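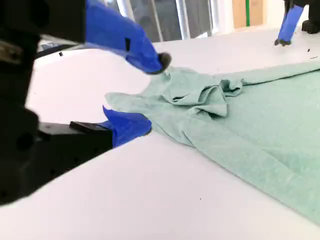
Notebook, folding bench, May

Started a little after 7:40 with coffee in the good mug, and I am writing this one out longer than usual, partly for myself and partly for Damir and Viorica, who asked me to put down what I told them over lunch before I forget the half of it. So, settle in.

The short version first, for people in a hurry: shirts on the bench all morning, towels after that, and a long talk about what happens to the afternoon shift at Hustent once the arms go over there. I have more to say about the talk than about the folding.

Still using the sage shirt for most of the work. It is a forgiving color against the white top, and the knit is soft enough to behave like the rental stock once it has been through the tunnel a few times. I slowed the approach down again and brought the left side in lower, along the long edge, with the right side held back until the left has something to hold. I like it better this way. Domnica folds like that herself, one hand pinning and the other waiting, and I must have watched her do it for a whole hour back in the winter before I understood that the waiting hand was part of the job.

Things I want to remember about shirts:

The sleeves are still the trouble. Once they are tucked in under the neckline there is a thick place up top and a thin place down by the hem, and a stack made of those leans. A person fixes this with the flat of the hand without even noticing. We have no flat of the hand.

Lint on the table. I wiped it down before I started and I will wipe it down again, and I should stop being surprised, it is a laundry bench.

Keep the blue on the fingers. Tudor wanted to try plain black again and I talked him out of it, at least until the Erkden people have been and gone. The blue is easy for a tired person to see out of the corner of an eye, and that matters more to me than how smart it looks.

After that I switched over to towels. Towels are a pleasure after shirts, I have to say, no neck and no sleeves and nothing to tuck, and I could happily do towels all week! The only thing that slows me down is the pile on the cloth, which sheds onto everything it touches, fingertips included. I am going to ask Viorica whether the pads could be something smoother that still has some grab to it. She had a sheet of something left over from the Nasrallah job and it may be in the second drawer, or it may be in her car.
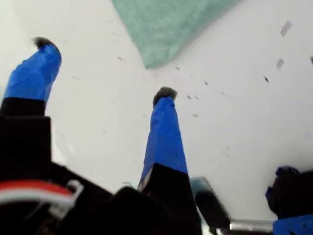

Low view past the fingers, towel corner at the top. The pads have gone fuzzy-looking.

Now for the talk, which is really why this entry is so long. Margareta came by with the numbers for Hustent. They fold 4,000 pieces on a full day, and nearly all of that goes through the hands of the women at the long tables, Domnica's crew. The plan as it stands is for the arms to take the plain goods, meaning towels and basic shirts, and for the crew to keep everything with buttons, collars, elastic, or stains to be judged. On paper that sounds fair, and I said so at first. Then I went home and thought about it, and I am less sure.

Plain goods are how people rest. I did not see it until I spent a shift there folding badly beside them. You do a cart of fitted sheets, and your shoulders ache, and then somebody slides you a cart of hand towels and you can fold and talk and let your mind go where it likes for twenty minutes. If the arms take every towel, the crew is left with hard pieces from the first bell to the last. The count per person may go down and the day may still get heavier. I would like us to ask for a share of the plain work to stay at the tables, say 300 pieces a shift, and let people pass it around among themselves the way they do now.

The other thing is who minds the arms. Somebody has to lay the piece down, clear a bad fold, clean the pads, and know when to stop the thing. Margareta's sheet has that down as "operator, as needed," which worries me. As needed means whoever is standing closest, on top of their own table, for the same pay. At Sorport they made it a proper post with its own training and a step up in wages, and let people from the floor have first try at it. I have asked her to write it up like that before anyone signs.

I read the above out at the end of the day, more or less, to whoever was still in the room.

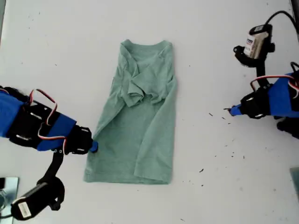

Domnica said she agreed about the towels but that I had the second part too simple, because two of her crew would take the minding post tomorrow and the rest would not want it at any wage, and we should stop talking as if everybody on a floor wants the same thing. She also said that what they mostly want is to be told early. They heard about the tunnel washer when it was already on the truck, and it has never been forgotten. She would like the crew to come here and put their own shirts on the bench, in small groups, and be allowed to say it is slow if they think it is slow.

I think she is right on all of it, and I have crossed out "the crew would prefer" in two places in my notes for Margareta and written "ask them" beside it.

We could fit 9 people in here at once if the shelving moves back, and the shelving needs moving anyway. Tudor will see about a date. I would rather they came on a day when the shirts are going badly than wait for a nice one.

For next time: smoother pads, if Viorica finds the sheet. Try pressing the top of the shirt after the sleeves go in, even if it is clumsy. Ask Damir where the good lint roller went. Print the Sorport job description, both pages, and leave a copy at the long tables too.

Shut down at 4:30, table wiped, left the sage shirt in the bin for washing.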